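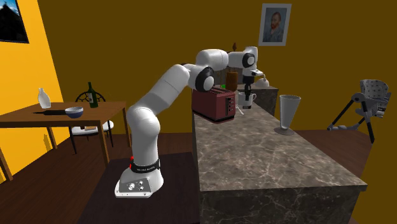

How Does a Big Exam Work?

You have probably taken a spelling test with your class. Your teacher wrote it, handed it out and marked it. Some tests are much bigger. In the town of Kestau, 1,000 people sat the same exam to try for jobs in city offices. Only 19 jobs were open.

Why have an exam at all?
When many people want the same job, there has to be a way to choose. An exam gives everyone the same questions and the same amount of time. The people with the highest scores go on to the next step, which may be an interview or a typing test.

Who writes the questions?
A small group of question writers. They write many more questions than they need. For the Kestau exam they wrote 410 and used 50. The others were saved in a question bank, a locked collection that can be used another year.

Quentin Le Goff wrote math questions for that exam. He tried each one himself with a pencil first. "If I get two different answers, the question goes in the trash," he says.

How are the questions kept secret?
Paper exams are printed and sealed in bags. The bags stay locked up until the morning of the exam, and two people must be there when they are opened. Computer exams are locked with a long password. Writers have to promise not to talk about the questions, even at home.

What happens on the day?
Each person shows a card with their name and photo. Phones and bags are left outside the room. A person called a proctor reads the rules out loud, starts the clock and watches the room. In Kestau the exam began at 9:30 in the morning.

Who marks it?
If you fill in little circles on a sheet, a scanner reads them. If you write sentences, a trained person reads them. That person sees a number at the top of the page and no name.

When do you find out?
It can take weeks. The Kestau exam was held in October and the list of scores came out in December.

Words to know
Candidate: a person who takes an exam to try for something.
Proctor: a person who watches over an exam.
Question bank: a stored collection of questions.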